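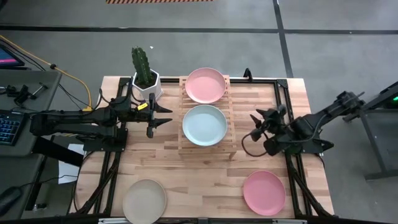

my sister wants to know why I still wash everything by hand when there's a perfectly good dishwasher in the apartment, and whether I've finally lost it. Fair question! I promised her a proper answer so it's going to be a few posts, get yourself a drink.

1/ We moved into this place in May and the dishwasher came with it. I used it for maybe two weeks. It ran for over two hours every single time, and I'd find myself standing there at nine at night wanting one particular saucepan that was locked up in there going round and round.

2/ So one evening I just filled the sink. Hot water, a squirt of the green Foria stuff, radio on. I was done before the second song finished (ok, it was a long song) and I went to bed with a clean kitchen and thought, well, that was nice.

3/ Somebody will bring up water and I know, I know. A full machine usually beats a running tap. But we are two people who eat soup. By the time we've filled that thing up the bottom rack has started to smell like a pond.

4/ What helps: a bowl in the sink instead of filling the whole sink. Glasses first, then silverware, then plates, greasy pans dead last. My grandmother did it in that order and I argued with her about it when I was 18 and I would like to formally withdraw my objection.

5/ Also a decent brush. I went through so many sponges, the ones from Gulimham that come apart if you look at them sternly, and then I bought a brush at the Rajput market on the corner and it has outlived all of them. Stand it up bristles high so it can dry out.

6/ Drying is where my sister and I will never agree. She towels everything and puts it away right then. I let the air do it and go sit down. I do own some 200 dish towels, most of them presents from her — I think she's trying to tell me something.

7/ And the real reason, which I suppose I was getting to. It's the only part of the day when I'm not looking at a screen. My husband wanders in and leans on the fridge and tells me things he would never tell me at dinner. We planned the whole Prundura trip that way, me up to my elbows and him reading out train times.

8/ The dishwasher is full of baking trays now, by the way. Excellent storage. Anyway the soup pot has been soaking since lunch so I'd better go and deal with it. Love to everybody, and yes, I'll call you Sunday.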